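How Does a Radio Song Get Into Your Room?

Press the button on a radio and a voice comes out. There is no wire from the radio station to your house. So how did the voice get in?

It begins with a microphone. When a person speaks, the air shakes a little. Inside the microphone is a very thin piece that shakes too, and the microphone turns this shaking into electricity. We call it a signal.

The signal travels by cable to a tall tower, which we call a mast. In our town of Traleven the mast stands on a hill and it is 80 meters high. At the top is the antenna. The antenna sends out radio waves in all directions. You cannot see them or feel them, but they are very fast. They can go through the walls of a house, although thick walls make them weaker.

Why is the mast on a hill? The waves used for FM radio like to go straight. If a mountain is in the way, the place behind it may hear only a hiss. High masts can "see" over more houses and trees.

Now many stations send waves at the same time. Why do we not hear all of them together? Each station has its own frequency. This word means how many times the wave goes up and down in one second. When you turn the knob, you tell your radio: please listen to this frequency, and leave the others alone. This is called tuning.

Inside the radio, the signal is taken out of the wave and made stronger. Then it goes to the loudspeaker. The loudspeaker does the job of the microphone backward. It shakes the air, and your ear hears the song.

Try it at home: ask an adult for a small radio with an antenna. Find a station that is not very clear. Then walk slowly to the window and turn the antenna to different sides. Write down where the sound is best. It takes 15 minutes.

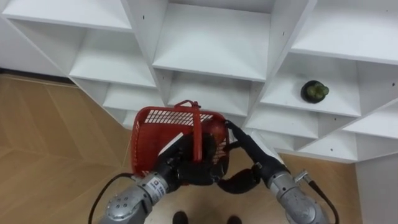
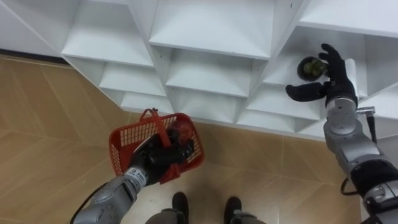

Mitov

A word to remember: a transmitter sends the waves and a receiver catches them. Your radio is a receiver. A walkie-talkie is both, so 2 friends can talk with it, one after the other.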